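Cundora teardown kit trial: where we are at the end of August

Hi Charalambos,

You asked for something you could read over lunch, so I'm skipping the template (I'll fill it in for the finance folks later, promise). We're a bit past the halfway point of the trial and I've got plenty to tell you, most of it good!

Quick reminder of what your money is paying for. Vermeulen sent us the Cundora kit in two crates: the arm, the gripper, the wrist camera, the software license and a box of spare fingers. Our job at Storstead is to find out if it can take office desktops apart well enough to be worth buying for the refurb line. The trial budget covers 200 hours of running time and we've used 70 of them, which sounds low, but setup ate a lot of the early weeks and I wasn't counting that.

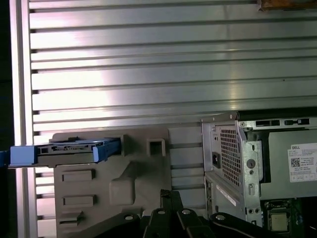
Drive removal is the task I've spent the most time on, and it's where I've changed my mind about the kit. I came in thinking the gripper would be too chunky for desktop work. The fingers are slimmer than the Vermeulen brochure makes them look, though, and the wrist camera gives me a really useful close-up while I'm teaching a move. With a Dell chassis standing open I get the mesh grille, the power socket and the CPU in its socket all in one view, and the blue drive caddy on top of the plastic shroud is easy to pick out against the taupe. Color helps a lot! Shiny things are harder. The ribbed aluminum behind our work area throws back so much light that I've moved one lamp twice already, and I'd like to try a matte backing sheet before I blame the software.

The teaching software, Plakex, is the part I'd grumble about. It's friendly enough on day one (you drag the arm through a move, name it, save it) but once you have a long list of moves there's no decent way to search them. I've saved 862 so far, counting the bad ones, and finding last month's good caddy grab means a lot of scrolling. I've written to Vermeulen about folders. They say folders are coming. We'll see.

Connectors and small latched parts are what I've moved on to now. They need a gentler grip than the caddies do, and I've been going down in tiny steps on the force setting. My notes on that are a mess, but I'll type them up before the next report. 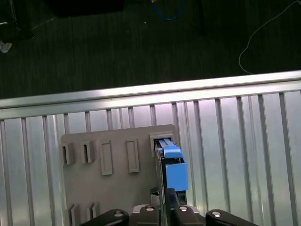 Clodagh Ní Bhriain read a draft of this and thinks I'm being too easy on the price. Her point is that the license renews every year and the spare fingers aren't covered, so a cheap-looking kit could get expensive by the second year, and she'd want a written quote for both before anyone talks about buying. Fair enough. I've asked Vermeulen for one and I'll forward it when it lands.

What I need from you: an okay to spend some 200 dollars on the matte backing and a second lamp, and a yes or no on keeping the kit through the fall if the hours aren't used up. Vermeulen will extend the loan, but they'd like to hear it from the person paying.

Next up is more connector work, then a run with mixed cases where I don't set anything up by hand first. Call me any time after 2 if you'd like to talk it through.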